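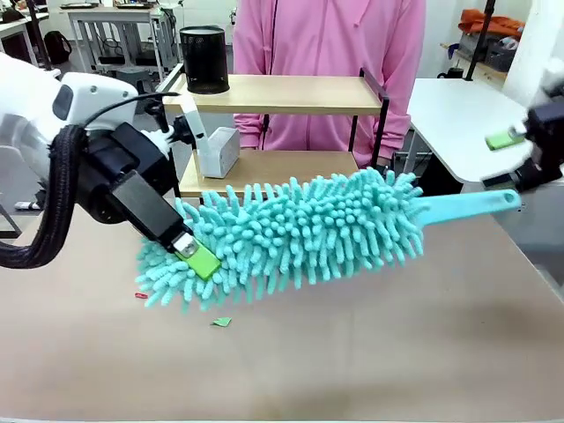

The Vamum workshop has put its house rules for two-armed robots down on paper at last, and the result is a slim booklet that anyone who works beside the machines is now asked to read before a first shift. It has been a long time coming, as regular visitors will know, and it covers a good deal of very plain ground: how to clear a table, where to stand, what to do with cables, when to stop. Soft household things get a chapter to themselves, and a turquoise microfiber duster, the kind with a head full of stubby noodle strands and a hole in the handle to hang it by, is just the sort of object that chapter has in mind. With one lime-green fingertip pressed into the fluff and the other arm's fingertip open out past the end of the handle, there is more to think about than most of us would guess from having dusted a bookcase.

The booklet was published on 20/10/2024 and runs to 56 pages, a fair number of them given over to checklists that can be copied and pinned to a wall. It was written jointly by Vamum and Ekeo, the training house that runs courses for new operators, and it replaces the loose sheets that had been handed from one group to the next and had picked up quite a few pencil notes along the way. Some of those notes have made it into the printed text, which will please the people who wrote them.

Search this site Enter keyword Go

The first part deals with the work surface. Operators are asked to look the table over before each run and pick up small leftovers, and the booklet names scraps of paper and bits of colored plastic in particular. A stray piece of paper such as the green one near the duster's head is easy to walk past when you have been looking at the same tabletop all morning, and the authors are kind about that. They simply suggest that the person who sets out the next object should also be the person who checks the surface, so that the two jobs become one habit. Scuffs and light wear on the table are fine and need no report. Deep cuts or a raised edge do.

Cables come next, and get rather more space than you might expect. Any bundle that runs along an arm should have enough slack to follow the joint through its whole travel, and it should be checked by hand at the start of the day with the power off. Ties are to be replaced when they show cracks. There is a drawing of a good loop and a drawing of a bad one, and we are told the second was much more fun to draw.

Then there is the question of people. The booklet allows a person to be near the table during a run – someone has to be, for many kinds of work – but it asks that everyone know beforehand where they will stand and where their hands will be. A low shelf or similar piece of furniture between the person and the work surface is recommended as a simple way of marking the spot, though it is not to be treated as a guard, and the stop button must be within reach all the same. Hooded tops are allowed. Loose drawstrings should be tucked in by anyone who has to lean over the table, and the same goes for scarves, lanyards, and long necklaces. Bags belong on the floor, well out of the walking path.

The chapter on soft objects is the one that most readers will probably turn to first, and it is a pleasure to read. Dusters, towels, plush toys, and sponges all give way under a fingertip, and the authors point out that a new operator will often close the gripper further than needed, simply from not feeling any resistance. Their advice is to begin slowly, to watch the strands or the fabric as well as the gripper itself, and to let go and start again whenever the hold looks doubtful. Fingertip pads are to be wiped after every 30 runs with fluffy items and looked at closely for caught fibers. Pads that have lost their grip are swapped in pairs, never singly.

Breaks are covered too. After each block of work the operator steps away for at least 5 minutes, and the arms are parked while that happens. It sounds like a small thing, and it is, but the sheets it replaces never mentioned it, and several of the newer people had been too polite to ask.

A first printing of 400 copies has been shared between the Vamum workshop, the Ekeo classrooms, and the partner site at Seppälä, where the same rules will apply once the benches there have been moved. Zivis, which handles upkeep for all three, will keep a master copy with corrections, and anybody who spots a mistake or has a better way of doing something is warmly invited to write it on the slip at the back and drop it in the box by the door. The slips will be read in December, and any changes will go out as a single loose page to be tucked inside the cover.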